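Accueil Produits Cellules de tri Pinces Pièces détachées Contact

Kokard 2 – cellule de prélèvement en bac pour fils et petits faisceaux

La Kokard 2 est une cellule compacte pour les ateliers qui doivent prendre des fils, des cordons et de petits faisceaux dans un bac ouvert et les déposer à un poste suivant. Elle est fabriquée par Tollden et distribuée par nous, avec la mise en service et la formation des opérateurs. Cette page s'adresse surtout aux personnes qui préparent un budget : responsable de production, acheteur, bureau des méthodes.

Ce que comprend la cellule

La version de base se compose d'un bras à six axes, d'une pince parallèle à deux doigts, d'une petite caméra de poignet, d'un châssis avec armoire électrique et d'un pupitre. Les doigts sont des pièces d'usure. On les change avec deux vis, et un jeu de rechange est livré avec la machine.

Le logiciel de prise est inclus pour la première année. Ensuite, il faut prévoir un abonnement annuel, qui donne aussi accès à l'assistance par téléphone. Sans abonnement la cellule continue de fonctionner avec la dernière version installée, mais elle ne reçoit plus les nouveaux modèles de pièces.

Les fils souples : à budgéter à part

Un fil torsadé n'a jamais deux fois la même forme. Il fait des boucles, il se couche contre la paroi, il passe sur lui-même. Pour cette raison nous demandons toujours un essai avec vos propres pièces et vos propres bacs avant l'offre définitive. Le plastique brillant donne des reflets sous un éclairage de plafond, et ces reflets peuvent gêner la caméra. Un bac mat est préférable si vous avez le choix. Si vous gardez vos bacs actuels, comptez une option d'éclairage diffus.

L'essai se fait dans notre atelier de Firnby. Il faut nous envoyer au moins 60 pièces et deux bacs identiques à ceux de la production, avec leurs marquages. Veronika Grabner, qui dirige les essais, vous remet un rapport écrit et les enregistrements des prises, y compris les prises manquées. Le prix de l'essai est déduit de la commande.

Prévoir la place et les raccordements

– Surface au sol : un carré de 2 m de côté, protecteurs compris.
– Hauteur utile du bac : réglable, à indiquer dans la demande.
– Alimentation : monophasée pour la version de base. La version à deux postes demande du triphasé.
– Air comprimé : non nécessaire, la pince est électrique.
– Masse du châssis : 700 kg avec l'armoire. Pour une installation à l'étage, faites vérifier la charge admissible du plancher.

Les postes que l'on oublie dans un budget

D'après notre expérience, le prix du bras est rarement la surprise. Ce sont les travaux autour qui dépassent : le passage des câbles, l'analyse des risques, les heures de vos techniciens pendant le réglage. Lukian Hrynyshyn, notre chargé d'affaires, propose une feuille de calcul où ces postes sont séparés. Demandez-la avant de comparer plusieurs offres, car certains fournisseurs mettent l'analyse des risques dans le prix et d'autres non.

Il faut aussi choisir une cadence réaliste. Pour un atelier qui traite plus de 1 000 fils par équipe, nous conseillons la version à deux postes : un bac peut être remplacé pendant que le bras travaille dans l'autre. En dessous, un seul poste suffit presque toujours.

Délais

Les commandes confirmées avant la fin de septembre sont installées au printemps suivant. Le délai dépend surtout du châssis, qui est soudé chez Karpenko selon vos dimensions. Une modification du plan après la validation repousse la livraison, même quand elle paraît petite.

Fil torsadé bleu et blanc au fond d'un bac jaune orangé, doigts ouverts : 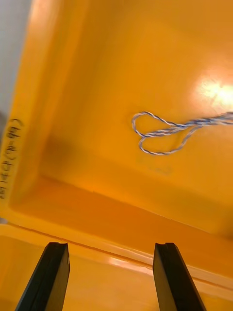
Demander une offre

Indiquez dans votre message la longueur et le diamètre des fils, les dimensions intérieures du bac, le nombre de références et la cadence souhaitée. Une photo du poste actuel est utile – même prise avec un téléphone. Nous répondons d'abord par un prix indicatif, puis nous fixons avec vous le moment de l'essai. L'offre définitive suit le rapport et reste valable deux mois.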